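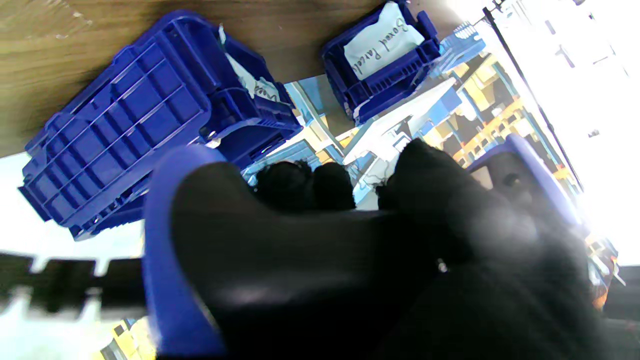

Blue bins on the wooden top

Kanine Town supporters' board > First team > Are we any good or what

oldstand_674
Two wins on the bounce and my brother-in-law is pricing up hotels for the cup final. Oei look beatable, Vutness have sold their only striker, and we're fourth. Someone talk me down before December.

Vokine_Ender
Happy to. We've played the bottom two. Wait until we've had Oei away, then come back and tell me about hotels.

leftbackinthechangingroom
Fourth is fourth. You moaned when we were 11th as well.

Vokine_Ender
I was right when we were 11th.

pie_and_a_draw
Mandagi is the difference for me. Put Tirta Mandagi in the middle and suddenly people pass to someone in our shirt. Novel approach.

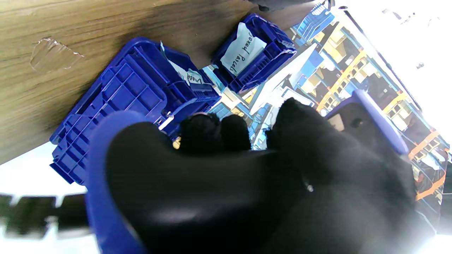 Blue bin in hand, two more behind

oldstand_674
He gave the ball away for their goal though.

pie_and_a_draw
He was passing to where a right back should have been. Can't blame the lad for having read the team sheet.

leftbackinthechangingroom
Disagree, he's lovely to watch but he doesn't track back. Vutness will run straight past him on 12th October and we'll all be on here wanting the manager's head again.

Vokine_Ender
Again? I never stopped.

oldstand_674
So that's a no on the hotel then

pie_and_a_draw
Get one with free cancellation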